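Ticket: Right wrist stream lagging arm state, Cell 2, seed rack task
Project: Eshun
Site: Esholm
Queue: Collection hardware
Priority: High (blocks collection)
Status: Resolved, monitoring
Components: wrist cameras, USB hub, Gravix recorder, Hostance upload

Summary

Episodes collected in Cell 2 since Monday fail the sync check on upload. The right wrist stream falls behind the joint state stream partway through an episode. Left wrist and fixed camera are within tolerance. Cell 1 is not affected and runs the same recorder build.

Reported behaviour

Operator starts an episode in Gravix. All three video streams come up and the preview looks normal. Later in the episode the right wrist preview gets visibly behind the arm. The recorder does not raise an error and the episode closes normally. On upload, Hostance rejects it with "stream offset exceeds limit". The limit is set to 100 ms for this project. The rejected episodes show offsets of up to 800 ms by the last frame, always on the right wrist.

Retrying the upload gives the same result. Re-exporting from the local copy gives the same result, so the offset is in the recording.

Impact

The target for this batch is 200 accepted episodes. Rejected episodes can't be trimmed and kept, as the policy is trained on whole episodes and the end of the task is where the offset is worst. Collection in Cell 2 on hold until fixed.

Log

08:40 — Picked up ticket. Pulled the last 18 rejected episodes. Offset starts near zero in each one and grows. Not a fixed delay, so clock alignment at episode start is probably fine.

08:55 — Checked host clock against the recorder clock. No drift worth noting. Closed that line.

09:10 — Compared left and right wrist camera settings. Same resolution, same frame rate, same exposure mode. Firmware matches.

09:25 — Disk write speed on the recorder host is normal. Ran a recording with both arms parked. No offset on any stream. Ran a second with both arms moving and the offset came back on the right only. Motion matters, which points to cabling or to image size.

09:40 — Image size theory: the chevron walls are busy and compress badly, so a moving wrist camera produces larger frames. Both wrist cameras see the same walls, though, and the left one is clean. Swapped the two camera inputs in software to rule out a label mix-up in the config. Fault stayed with the physical right camera.

10:05 — Left the cell in the task start layout for the remaining tests so that results can be compared with the rejected episodes. Rack at the centre rear, bowl and jar on the left, tray with cloth and trowel on the right.
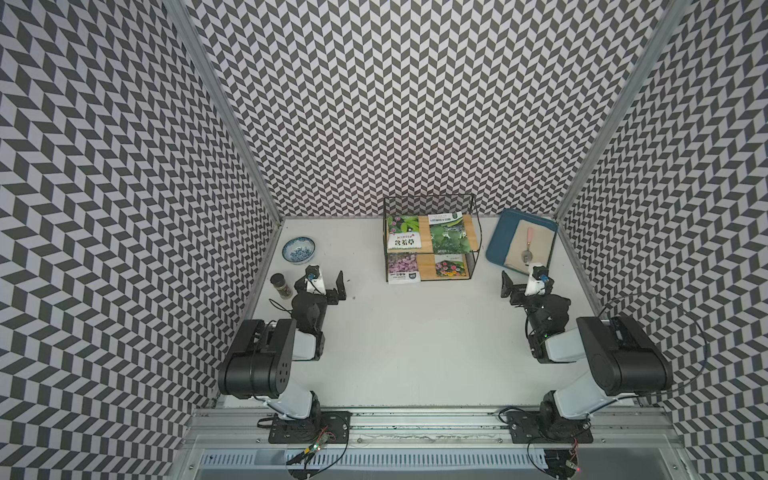
Cell 2, fixed camera, task start layout. Right arm cable runs out in the wide loop.

10:20 — Green indicator is on at the right wrist module. It only reports power, so it doesn't clear the data line. Reseated the camera connector at the wrist. No change.

10:35 — Moved the right arm slowly through its range with the stream open and the recorder's frame counter on screen. Frames drop when the arm reaches toward the rear of the table and the cable loop pulls. Counter recovers when the arm comes back to the tray. The drops are short but the recorder queues the retries instead of skipping, so the delay adds up over the episode. Matches the growing offset.

10:50 — Put the cable on the bench tester. Intermittent on the data pair when flexed near the hub end. Jacket looks fine from the outside.

11:15 — Replaced the cable from spares. Used the longer length and added a strain relief at the hub end. Kept the loop wide to the outside of the arm so it stays off the table. Moved the right camera to its own hub port in the same visit — it had been sharing one with the debug board.

11:30 — Ran the full range again. No drops on the counter.

11:45 — Recorded test episodes of the full task. Right wrist offset stayed under the limit from start to finish. Uploaded to Hostance and all were accepted. Marked them as test so they are left out of the training set.

13:10 — Hold lifted. Operators may resume collection in Cell 2.

Root cause

Damaged data pair in the right wrist camera cable, showing only under tension. Gravix retries dropped frames without a warning, which hid the fault until upload.

Follow-up

1. Gravix config: change dropped frame handling in Cell 2 from retry to fail, so a bad episode stops at the station. Done.
2. Same config change in Cell 1. Open, waiting on a gap in the schedule.
3. Add the flex test to the start-of-shift check for both arms. Full reach to the rear corners, watch the counter. Done.
4. Rejected episodes: keep the joint state and fixed camera data, flag the right wrist stream as invalid, do not count toward the batch. Open.
5. Order replacement spares. There is one long cable left in the drawer.

Note for operators

Reset the objects to the start layout before the first new episode. The trowel goes back on the cloth with the blade toward the front. Start poses recorded before the hold are still valid, as neither arm was removed from its rail and calibration was not touched.

Ticket stays in monitoring until the batch closes. Reopen here if the offset comes back on either wrist.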